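Home > Furniture and Layout > Tables
Thread: Large white table, shared workroom, anyone regret it?

Skumitz
8/25/19
We rent a workroom above a print shop and need one big table to replace four desks that don't match. I have been looking at white ones, and my partner says white will look terrible by October. The room gets sun from 2 sides. Budget is okay but not endless. Does white hold up, or should I get wood and stop thinking about it?

Karakaya
Get wood. We had a white top in our office for 3 years and it showed every pen mark and every coffee ring. The bigger it is the worse it looks, because your eye goes right to the one spot. We sold it and bought a used oak table with plenty of scratches already in it. One more makes no difference.

Stuvivent
I disagree with that. Wood shows rings too, and you can't go at it with a melamine sponge. Mine is white, it gets wiped down on Fridays, and it looks fine. What finish did you have? Matte white holds on to ink. Satin doesn't, in my experience.

Karakaya
Matte. But I don't want a table I have to schedule cleaning for.

Stuvivent
You should be wiping down a shared table anyway, whatever color it is.

Skumitz
The seller I'm talking to has satin and matte, same price. The top is 116 inches long. My other worry is the stairs, which have a turn halfway up.

Prilliritz
Measure the turn before anything else. Ask if the top comes in two pieces. A lot of the long ones do, with a seam across the middle, and you stop seeing the seam after a week. Ask where the legs go too. If they are out at the ends nobody bangs a knee, but a long top can sag in the middle without a rail under it.

On color, I'm with Stuvivent. We went white two years ago in a room with poor light and it made more difference than the new ceiling fixtures did. These are from our place.
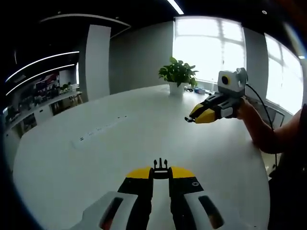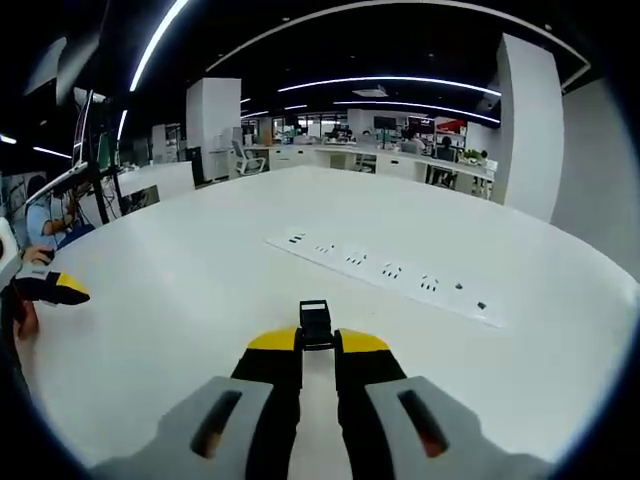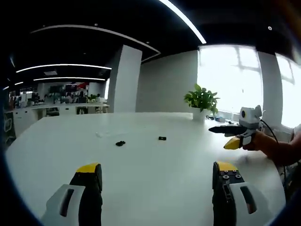 I would think harder about the shape than the color. We looked at rectangles first and the corners were always going to be in the way of the door. Ours has the curved edge, and people can get by it with a box in their arms. You do lose some surface at the ends. The other thing I like is that small parts don't get lost on it. Look at the two little black things on the table in the last picture. On our old dark brown top I would have been feeling around for those with my hand. If you do any fiddly work, that counts for a lot.

Karakaya
Fair point about small parts. We mostly do paper, so it never came up. White paper on a white table is its own problem, by the way. I have lost an invoice on one.

Stuvivent
Buy a colored tray.

Skumitz
We do a mix, some paper and some repair work. I measured the stairs this morning and a one-piece top won't make the turn, so it's two pieces or nothing. The seller says the oval comes that way but costs 90 more. Prilliritz, does anything catch at your seam?

Prilliritz
Crumbs. I run a plastic card along it now and then. Tighten the bolts underneath again after the first month, because ours had loosened and one half sat a hair higher. Pay the 90.

Karakaya
Still say wood. But if it has to be white, get the satin.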